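Search this site
Search for: Type and press enter

What the arms changed in our shop

24 February 2019

I've been promising a post on the automation work at Trovow for ages, and I finally have a free evening, so away we go!

Quick background for anyone new. We're a parts and repair shop in Bidomholm, 12 people, and for years the sorting was done by whoever drew the short straw. Standing at one table all day, same reach, same twist of the wrist. My shoulder still complains about it. Then the Grivix project started, and now a good part of the day goes to teaching the arms to do that reaching for us. You sit down, put on the harness, take hold of the controls and work through the job at your own pace (I love it, I really do, even on the days when the cables get the better of me).
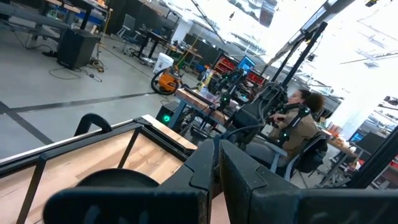 Does anyone lose their job over this?

Everyone who sorted parts before is still here, and three of us moved over to running and teaching the arms, with a pay bump to go with it.

The thing I didn't expect was how much the old hands' know-how would matter. The people who sorted for years turned out to be the best teachers by a mile, they know how a part wants to be picked up! We've recorded 2,000 practice runs so far, and I can usually guess who did which one from the way the arm moves.

It does get tiring in a new way. Holding your hands up in front of you is work, so we swap places often, and I'd still like a better chair. In March we start on the small fasteners, and I can't wait to see how that goes.

Recent posts
Why I label both ends of every cable
Were we too quick to drop the paper job cards?
Notes from my first month at Trovow
Soup for a cold shop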